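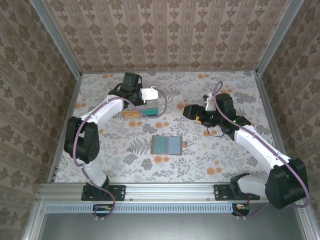

A reader wrote in that every year it's "next year" with these things, and could we just say yes or no – can a machine do the chores or not. Fair. Short answer, some of them, slowly.

## FAQ – chores and machines

Last touched 2026-08-08

**Can two arms tidy a table yet?**
Sort of. Picking up one small thing and putting it in a tray, yes, on a good day. Our Dogar setup at Valloson managed 20 tries out of 30 in April. Same object, same spot.

**What about laundry?**
Folding a towel, yes. Shirts, no. Socks – please stop asking.

**Dishes?**
Plastic only. Glasses are still a hand job.

**Is it faster than me?**
No. Roughly 3 minutes for something you'd do without looking.

**Shop floor any better?**
Yes, parts show up in the same place every time. The Gruvcombe line does kitting with arms now, a person still checks the bins. Mixed bins are a diffrent story.

**Why does it get stuck on clear plastic?**
Shiny, see-through, hard to find the edge. Matte tape helps. Ugly but helps.

**Do I need Lukier to run it?**
Not for the basic routines. For anything with both arms at once, yes. Version 231 or later, older ones drop the second arm.

**Can I leave it running overnight?**
No.

**Pets?**
Keep them out of teh room. More answers when we have them.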